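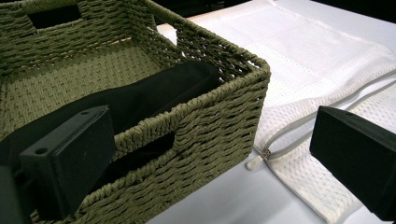
Wohin mit Socken und Feinwäsche, bevor sie in die Maschine gehen? Bei mir in einen offenen Korb, und aus dem direkt ins Wäschenetz.

Drucken | Per E-Mail senden

Notizen zum Vortrag, April. Kurz warten, bis alle sitzen! Dann von meinem alten System erzählen (2 Säcke von Brirodo, beide ewig zu, ich hab nie reingeschaut).

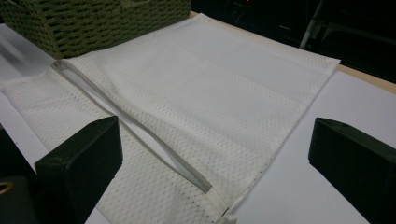

Feinwäsche ist bei mir der Teil, der immer liegen blieb. Jetzt liegt das Netz flach auf dem weißen Tisch, der lange Reißverschluss läuft schräg drüber, und ich seh sofort, was reinpasst – herrlich! Erst ganz zuziehen, dann waschen. Netz von Stakon rumgeben. Danach Bezüge, auch mit Reißverschluss, und Fragen.

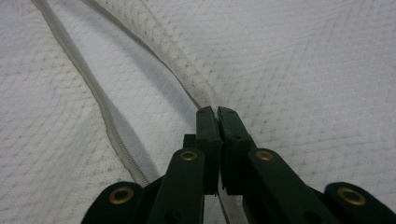 Szewczyk: Bezüge wasche ich nur noch mit geschlossenem Reißverschluss, sonst verhakt sich alles.

Kurna: Schleudert ihr Netze mit 1.000 oder weniger?

Szewczyk: Bei mir sind's 1.000, hält.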